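How to budget for a two-arm bench cell without getting burned

Notes from doing this twice now. Second time went better. Mostly for small labs and shops with one table, one budget line and a boss who wants a number by July. Rozália Procházka asked me to write it up so people stop asking her, so direct complaints there.

What you need before you start: a spreadsheet, a tape measure, the task written down in one sentence.

Step 1. Write the task first

Not the robot. The task. Ours was "make a cup of coffee with a capsule machine, two arms, no help." Every purchase gets checked against that sentence. If it doesn't help with the sentence, it goes on the wish list tab.

Pick a task with one fussy step in it. The fussy step is what sets your gripper spec, and the gripper spec moves the price more than you'd think. Capsule into the chamber is a good one. Thin shell, dents easy, has a rim, has to go in the right way around.
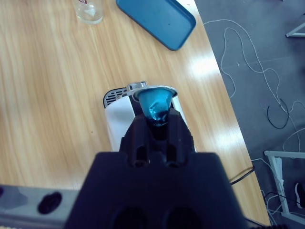
Capsule held over the machine, gripper camera view.

Step 2. Price the gripper and fingers together

Quotes love to split these. Gripper on page one, fingers on page four, mounting kit "on request". Ask for one line with all of it. We had quotes from Jiter and Gorow that looked 2000 apart and ended up nearly the same once the fingers and the wrist camera bracket were in.

Order spare fingers. At least one extra set per arm. They are cheap next to a week of waiting.

Step 3. Measure the table, then measure again with the arms on it

Two arm bases plus a middle mount eat up the near side of a table fast. Tape the footprints down before you buy anything. Put a cardboard box where the appliance goes. Then check:

Can each arm get to the far edge
Is there room between the arms for the thing you're handling
Where does the lever or lid swing when its open
Can a person step in and reset without leaning over an arm

If you fail the last one buy a bigger table. Tables are the cheapest thing on the list, don't fight over it.

Step 4. The boring lines

This is where budgets go wrong. Ours was short by 3857 the first time and not one dollar of that was robot. Put these in as their own rows:

Mounting plates, brackets and the right screws
Camera stands and clamps
Cables, and longer ones than you planned
Cable covers for the floor (we left these off. put them in)
Power strips
Emergency stop, if it isn't included
Shipping, and the lift gate fee if you have no dock
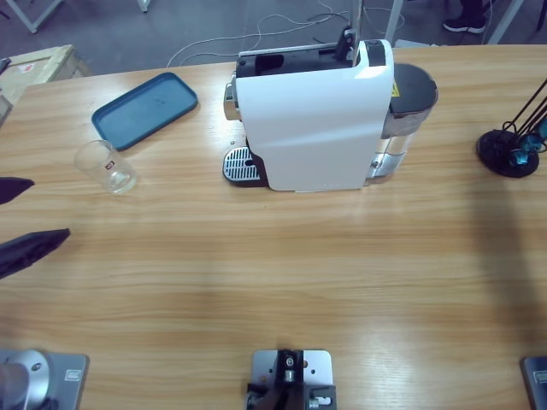 Then the props. Appliance, tray, glasses, whatever the task touches. Budget for two of anything with a moving part, a lever gets pulled more in a month of testing than in years in a kitchen. Glasses, get a few of the same kind. You don't want to change the glass halfway through because somebody dropped the last one and the store stopped carrying it.

Consumables too. Work out how many tries a day you expect, multiply by the days, add a third. Used capsules can be reused for pure placing practice but they get crushed, so don't count on many rounds.

Step 5. Get lead times in writing

Oshima told us 12 weeks for the arms. Over 27 in the end. The table and stands sat there the whole time. Now I ask for a ship date on the quote itself and I order the long item first, everything else waits til it's confirmed.

Also ask what happens when an arm has to go back. Who pays freight, is there a loaner, how long. We went with Meltusik for the service plan only becuase they answered that in one email.

Step 6. Budget people time

Setup, calibration, resets. Resets are the big one. Someone has to put the tray back, load another capsule, empty the glass, over and over. Give it a row and put a name next to it. If the row is blank it ends up being you.

Step 7. Hold some back

Keep a tenth of the total unspent until the first full run of the task goes through start to finish. You'll find something. For us it was a different mount for the middle of the table, ordered the same afternoon out of that money with no new approval needed.

Will add our spreadsheet headings here when I get a minute. Tax and import duty depend on where you are, ask your purchasing office before you send the number up.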